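Lornton Allotment and Garden Society
Minutes of the March meeting, held in the hall on Geddes Road, 7.30pm 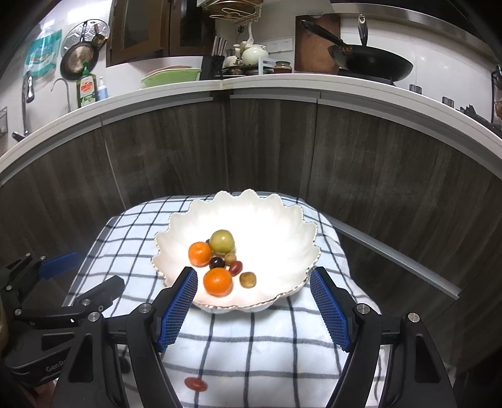
1. Present and apologies

Nisreen Hijazi (chair), Enda Moriarty (secretary), and plot holders as per the signing-in sheet. Apologies received from plots 9, 14 and 31.

2. Minutes of the last meeting

Agreed, with one correction. Under item 5, the broken tap is the one by the top gate, not the one by the compost bays. Signed by the chair.

3. Matters arising

The top gate tap has been mended. The padlock code will change at the end of the month and the new one will go out with the rent letters. Please do not write it on the gate post.

The hedge along the Madura Close side was cut back in two places only. Enda to ring the council again and ask when the rest will be done.

4. Money

Balance in the current account is £1,466. The water bill came to £335, higher than last year. Nisreen thought the leak at the top gate was probably to blame and suggested we read the meter ourselves on the first of each month. Agreed. Plot 22 will do the readings and put them on the noticeboard.

The rent stays the same for the coming year. A proposal to raise the key deposit was discussed and dropped.

5. Fruit trees

The society has been offered bare-root trees by Prirnico nursery at a reduced price, as the season is nearly over. There was a long discussion. Points raised:

Rules on the size of trees are unclear. The tenancy agreement says "dwarf stock only" but gives no height. Several older trees are well over the fence and shade the plots behind.
Plums do well at the bottom end. Apples have had canker for three years running on plots 3 to 7.
Any new tree should go at least two metres in from a shared path.

Agreed to spend up to £200 on trees for the shared strip by the car park – plums and damsons first, apples only if canker-resistant. Holders wanting trees for their own plots should order and pay separately. Enda to send the list to the nursery before the end of the month.

The question of existing tall trees was held over. Plot 18 asked for it to be noted that this is the second time it has been held over.

6. Waiting list and empty plots

There are 6 names on the waiting list. Plot 11 is free and in poor condition, with couch grass throughout. It will be offered as two half plots. Plot 27 has been sent a second letter about weeds and has until the next meeting to reply.

7. Open day

To be held in the summer, date to be fixed once the hall bookings are known. Produce classes as last year, with the mixed fruit class open to children as well. Teas by donation. A new gazebo is needed – plot 5 may have one to lend.

8. Any other business

Bonfires: allowed until the end of March, after 4pm only. Smoke was a nuisance to the houses on Madura Close last month and one resident has complained in writing. Nisreen to reply.

Someone has been leaving carpet in the skip bay. Carpet is not accepted by the council and will have to be taken away by whoever left it.

Meeting closed at 9.10pm.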